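Clemside open lab day — notes from the floor
Posted Oct 31, 2025

Back from Clemside and typing this up before it all runs together. Went for the rules stuff, mostly. We have two arms arriving at our own shop in spring and no house rules for them beyond "keep your hands out," so the plan was to walk around, read what's taped to the walls and steal the good parts.

Parking terrible. Coffee OK. Badge desk quick.

First stop, Buvik. They do the guarding and floor layout side. Good talk, too long. Main thing I wrote down: draw the keep-out line from the farthest reach of the arm plus whatever it's holding, and redraw it when the tool changes. Everyone does the first half. Their sheet has a spot for the date the line was last checked, and I'm copying that.

Also from Buvik — one person per shift owns the stop button. Name on the board. When they go to lunch the name changes or the cell stops.

Then Cedent, which is the part I came for. Tabletop cells, two arms on a rail, household items in the middle. They've been writing their own practice guide since September and it's on version 7 already. Short, thank goodness, and you could pick one up at the door. Bits I marked:

Slow speed any time glass is on the table. Someone has to switch it back by hand afterwards, the software won't do it for you.

Cables get looked at before the first run and after every tool change. Look, then tug.

Check finger pads at the start of a shift. Worn pads get swapped, no "one more run."

A broken item ends the session. Arms off, sweep, wipe, then second person checks the surface before anything restarts.
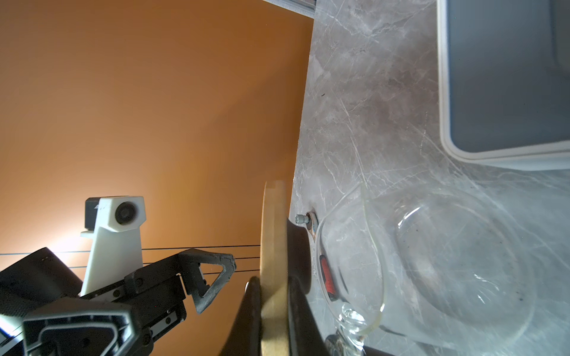 Gripper and a wine glass on its side. Glass on the table means slow speed.

Asked how they came up with the glass rule. Short answer: after a long afternoon with a dustpan. Cedent logs every stop, planned or not, and the log had 277 entries when we were there. They read through the unplanned ones at the end of each week and if the same cause turns up 2 times it goes in the guide. Thats the whole process. I like it more than our yearly review, where we all try to remember what happened in February.

Less sure about their sign-off sheet. Nine boxes on a half page, tiny print, and you could see on the filled ones that people just run a line down through all of it. Told them so. They took it well, said it's getting cut.

Lots of back and forth in our group about loose items and who is allowed to reach in. Cedent's rule is both arms, every time. If you want to move something near the left arm, the right one gets paused too.
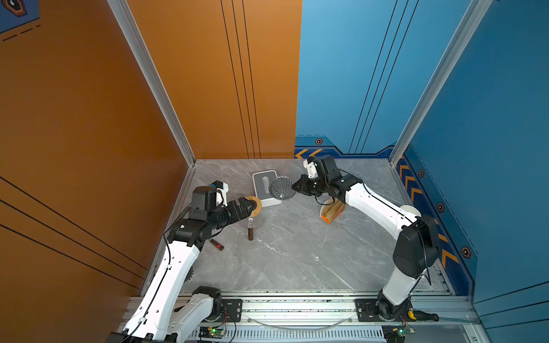
Does pausing the program count as making the cell safe to reach into?
Under Cedent's guide it doesn't. A pause can be undone from the keyboard, so they want motor power off, and the person reaching in keeps the key until their hands are back out.

Worth saying their guide is a house guide. It sits on top of the regular standards and they were clear about that, it's printed on page one. If you copy it you still have to do your own risk assessment. I'll nag about this at our place.

Last stop, Tijani, who do training for operators. Half-hour session, standing up, my feet were done by then. Their take is that most rules get skipped when the job looks harmless. Big welding arm, everybody behaves. Small arm and some kitchen stuff, people lean in. They make trainees write the hazard list for an easy-looking job before they get to run anything. Ours came out longer than expected: pinch between the fingers, glass, paper edge catching, tools left on the table.

That last one got its own talk. Tools get counted out and counted back in, with a shadow board next to the cell. Cheap. Doing it.

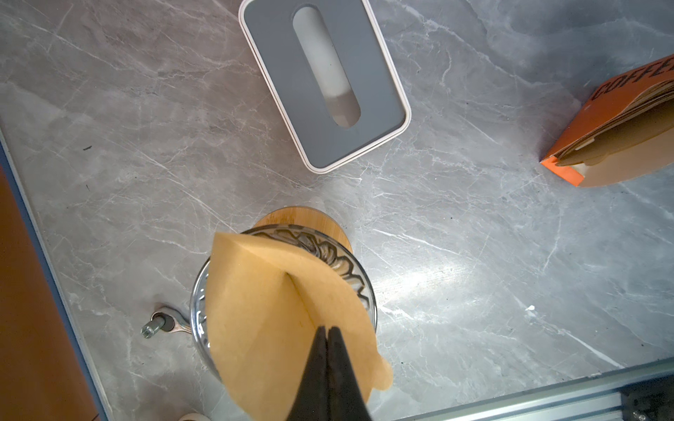

Paper filter in a glass dripper, gripper fingers right up close.

Tijani puts people back through the basics after 500 hours of running time, on the logic that bad habits need time to grow in. Don't know if the number is right for us, we'd take forever to reach it. Maybe go by months instead.

To do when I'm back in — stop button name board, date box on the floor line sheet, key rule, tool count. Ask Cedent if we can get the next version of the guide when the sign-off page is fixed. And find out wether our rail covers come with the arms or get ordered separately, I forgot to ask anyone.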